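News > Community & Heritage

Duditz turns 85 and we're throwing the doors open

I've worked at Duditz for most of my adult life and I still get a bit silly about July. It's when the jam season gets going, the yard smells of hot sugar from seven in the morning, and I eat far too many gooseberries. This July is a bigger one than usual, as the firm is 85 years old, and we're marking it with an open summer at the old preserving works and a brand new jar on the shelves.

The jar first! It's called Starko, it's a sour cherry and blackcurrant jam, and it comes from a recipe card in Olesia Koval's handwriting that had been sitting in a biscuit tin in the test kitchen. Olesia ran that kitchen before me. She used less sugar than we do now and a lot more lemon, and we've stuck to her amounts. We're making 3,000 jars and when they've gone, they've gone.

"I wrote it for toast," says Olesia. "Keegan tells me people will put it on cheese. Well, they can do as they like."

Keegan Maihi is our head of boiling (yes, that's his real job title) and he'll be giving tastings all month - bring an appetite, he's generous with the spoon.
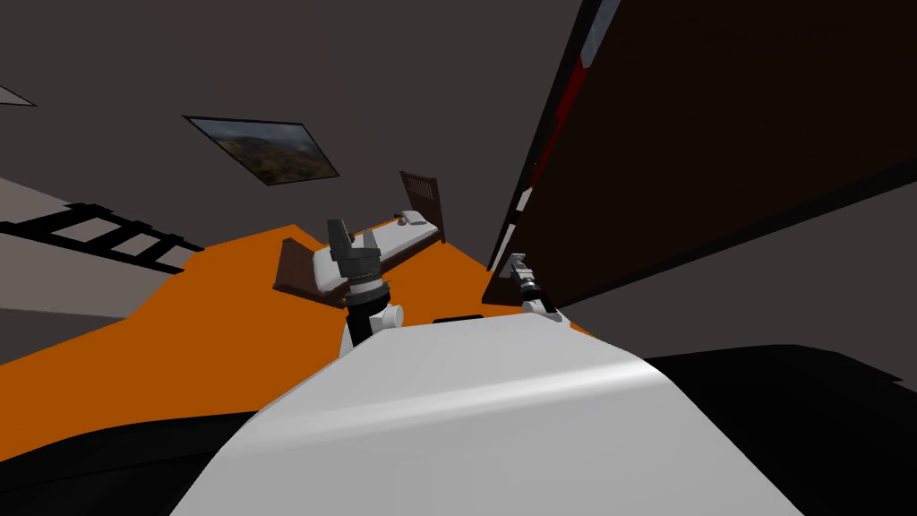 What's on at the works

Tours start at 10 in the morning and last a little over an hour. You'll see the copper pans, the label room and the fruit store, where Todor Georgiev will talk you through how we sort the currants. He has strong views on stalks.

In the afternoons Špela Georgiou is running jam-making sessions for beginners. You'll go home with three jars of your own and, if you're anything like me, a sticky sleeve. Children are welcome with a grown-up, and there's a step-free way in from the yard side.

Tickets and stockists

Tours are free but please book through the Duditz shop. The jam sessions have a small charge that covers fruit and jars. Starko will be sold at the works and at Kovalchuk delis from the start of July.

For press samples, interviews or pictures of the old labels, ask for Hryhorii Vakulenko at the works office - he's in until 4 most afternoons.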